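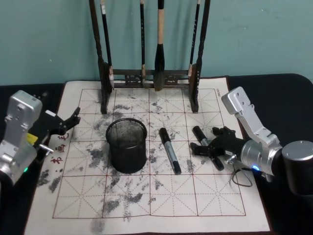 Setting Up and Keeping a Shared Calligraphy Table
Student project report, Penrose Hall arts elective
Brian Lyimo

1. Background

The arts elective has one calligraphy table, used by two groups in the week and by anyone who signs up on Sunday. Before this project the brushes were kept in a drawer with the rulers and scissors. Several had bent tips, and students spent the first part of each session looking for what they needed. Practice paper was also running out well before the end of term.

My project was to set up the table so that a beginner could sit down and start, and then to see how the setup held up in use. I was not trying to teach calligraphy. I had taken the beginner course myself in the fall and used the notes from it for the parts on strokes and brush care.

2. Materials

The practice surface is a reusable cloth printed with a red grid. It is meant to be written on with a brush and plain water. The wet strokes show dark and then fade, and the square can be used again. Each square is divided by dashed lines, down the middle, across the middle and on both diagonals. This layout is called the rice-character grid, because the lines together look like the character for rice (米). The lines help a beginner see where a stroke should start and how far it should go before it turns.

The cloth is cream colored and the grid is five squares wide, large enough that I could write a character in one square and leave the square beside it for a second try.

The brushes hang from a dark wooden rack with two turned posts and a carved crossbar. The rack stands at the back of the table against the wall, with its feet on the top row of the cloth. It has four brushes on it. They are different sizes. The largest has a light wooden handle and a thick black head, and the others are slimmer.

The last item is a black wire-mesh pen cup. I took it from the supply closet. It was bought for pencils.

Ink is kept apart from all of this in a lidded box on the shelf. I will come back to the ink in section 4.

3. Method

I tried the layout in two stages.

Stage one. The cloth was rolled up after each session and the rack was kept on the windowsill. Students had to unroll the cloth, weigh it down, fetch the rack and fill a water dish. I wrote these steps on a card taped to the shelf. Most people skipped the step of weighing the cloth down, and the ends curled up while they were writing.

Stage two. The cloth stayed flat on the table all week and the rack stood on its far edge. The weight of the rack kept the top end from curling. The cup was placed on the cloth, toward the middle, and was to be moved aside by whoever was writing. We lost the use of the top row of squares. I asked both groups if they minded and they did not, as most of them start from the second row anyway.

For each stage I sat in on sessions and wrote down how long it was before the first stroke was made. I also kept a list of anything that was left out, put back wet or put back in the wrong place. Students knew I was doing this. That may have made them tidier than usual, and I have not found a way to correct for it.

4. Results

Setup time. In stage one a session took almost 40 minutes to get going if the group was new, counting the time spent on the card and on finding the water dish. In stage two the longest wait I wrote down was 3 minutes.

Brushes. In stage one brushes were often left lying in the dish. Standing a brush on its tip bends the hair, and leaving it in water loosens the glue that holds the head. In stage two most brushes went back on the rack. The rule we used was rinse, press out the water with a cloth, shape the tip with the fingers, and hang with the head down so that water runs away from the handle. The step people forgot was shaping the tip.

Cloth. This is the part that did not go well. The cloth is for water, and it now has ink on it. There is a dense dark patch in the lower part, a group of marks near the bottom of the left side, a faint smear on the bottom margin and a lot of small specks up in the higher squares. My best guess is that people used brushes that still had ink in the head. The marks are dark gray. I tried a damp sponge on one corner of the worst patch and it made no difference that I could see. I did not want to try soap without knowing what it would do to the red printing.

The stained squares can still be used, but fresh water strokes are hard to see over them. Students moved to the cleaner squares, so those got more use than the rest.

Cup. The mesh cup was useful for pencils and for dry brushes waiting to be hung. It was no good for wet ones. Water runs straight through the mesh, and a damp brush left in it tip up lets the water down into the handle. Two people did this before I added a line to the card.

5. Discussion

Leaving everything out worked better than putting it away. I had expected the opposite, and my first plan had a labeled box for each item. The boxes were never used after the first week. With the rack in plain view there was an obvious place for the brushes, and a gap on it was easy to notice.

The ink problem comes from sharing brushes between two kinds of practice. A brush that has been in ink can look clean and still bleed gray once it is wet again. The fix I would try is to keep separate brushes for ink and mark the handles with a band of colored tape. I ran out of time to do this.

I would also like to try the cup off the cloth altogether, on the bare table to one side. When it stands in the second row it is in the way of the squares people want most, and it got moved for every session.

6. What I would do next

Tape the handles of the ink brushes and hang them on a second rack.
Move the cup to the side of the table.
Put newspaper or felt under anyone using ink, and take the cloth off the table first.
Ask the supplier if the cloth can be washed.
Turn the cloth around each month so that the wear is spread out.

The card on the shelf has been rewritten with the rinse and hang steps in large type, and the old one is in the project folder with my session notes. The sign-up sheet for next term was put up in April.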